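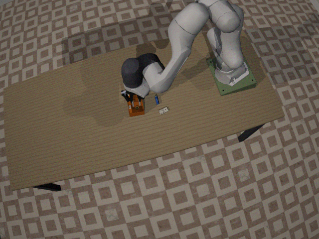 4.2 Trays and Other Attempts at Order

Of the 2,000 households in Stisow that were mailed the questionnaire, 231 returned it, and several of those returned it with a ring from a coffee cup. We coded the rings as missing data, with some regret. Respondents were asked what their main table was for and, on a later page, what was on it at the time of writing. The two answers rarely met. "Eating" was the leading purpose. The leading contents were mail, chargers, school papers, and a category we first called "miscellaneous" and had to split four ways before it would fit in the codebook.

The term "landing surface" comes from the earlier Javena study, where it meant any flat area near an entrance on which objects are put down by a person who intends to deal with them soon. We keep the term and drop "soon." In our follow-up interviews, people described items that had been waiting since the previous November, and one household had been eating around a boxed lamp for so long that the children had assigned seats relative to it.

A tray was the most common remedy. Households that owned one spoke of it with real confidence: things in the tray were put away, and things beside the tray were a mess, even when they were the same things. We follow the Javena usage and call this the boundary effect. Color seems to matter to owners more than size does. Bright trays were said to "show you where stuff goes," while trays close to the color of the wood were more often forgotten, and in a few homes had themselves become part of the pile.

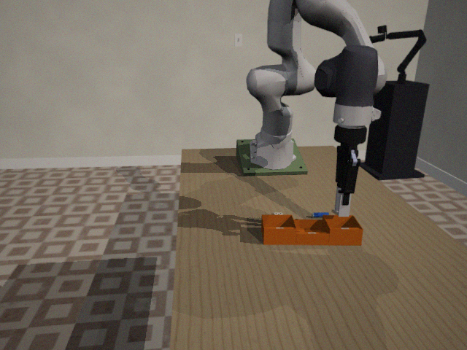 Figure 3. Orange rectangular tray on a light tan wooden tabletop.

The boundary effect has limits. Once a tray was full, respondents did one of two things. Some emptied it, usually on a Saturday and usually into a drawer, which moves the problem outside the scope of this paper. Others bought a second tray. We found no household with a second tray that described its table as clear, although the sample is small and the owners of second trays were, as a group, unwilling to discuss it at length.

Table size was a poor predictor of satisfaction. People with large tables reported the same share of usable surface as people with small ones, and they reported it in nearly the same tone of voice. 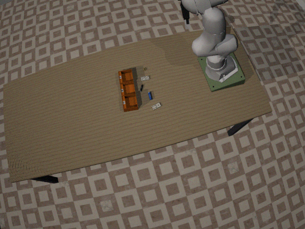 Several had bought the larger table to solve the problem in the first place. The Kemppainen scale, which scores perceived crowding from 1 to 7, was of little help here, as respondents tended to score the table they planned to have by the weekend. In later interviews we read the scale aloud while standing next to the table in question. Scores went up.

A final difficulty concerns guests. The Gristano survey reported that tables are cleared completely before visitors arrive, and our interviews agree, but "cleared" covered a wide range of practices, including carrying the whole tray upstairs and leaving it on a bed. Where the contents went afterward is taken up in Section 4.3, along with the bed.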